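Vernisberg Brings Automated Assembly Support to Demport Office Furniture Plant

DEMPORT, Tue 12 November – Vernisberg, a manufacturer of desks and workplace furniture, today announced that automated handling is now part of regular production at its Demport plant. The change affects 15 employees on the desk assembly line, all of whom remain with the company.

Under the new arrangement, robotic cells supplied by Istix lift and position desktops and side panels before fittings are attached. Assemblers, who previously carried these parts between stations by hand, now oversee the cells, carry out final fitting and approve each desk before packing.

"Lifting was the part of the job our people most often asked us to change," said Abena Opoku, Plant Director. "They told us which tasks they wanted to hand over and which they wished to keep, and the line was laid out on that basis."

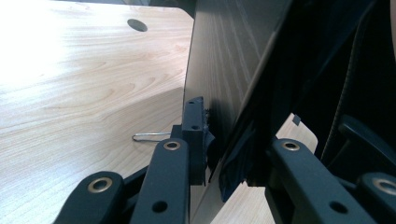
Work on brackets, cable openings and panel edges will stay largely in human hands for the present. Vernisberg and Istix are studying how smaller gripping tools could assist with these tasks, where space is tight and parts vary from one model to the next. No date has been set for their use in production.

Each assembler received seven days of paid training, completed in October. The course covered safe operation, fault reporting and basic programming. Employees who finished it have moved to a higher pay grade, under an agreement reached with staff representatives before the first cell was installed.

"I was doubtful when the plans were first shown to us," said Samer Jaber, a line assembler. "My day is different now. I spend more of it checking the work, and I can stop the line myself if something is wrong."

The Demport plant employs 339 people. The line is planned to produce 3000 desks per month once all shifts have changed over – a step expected in the spring. A review of workload and shift patterns will be held with employees before that date.

Media contact: Anil Fernandes, Corporate Communications, Vernisberg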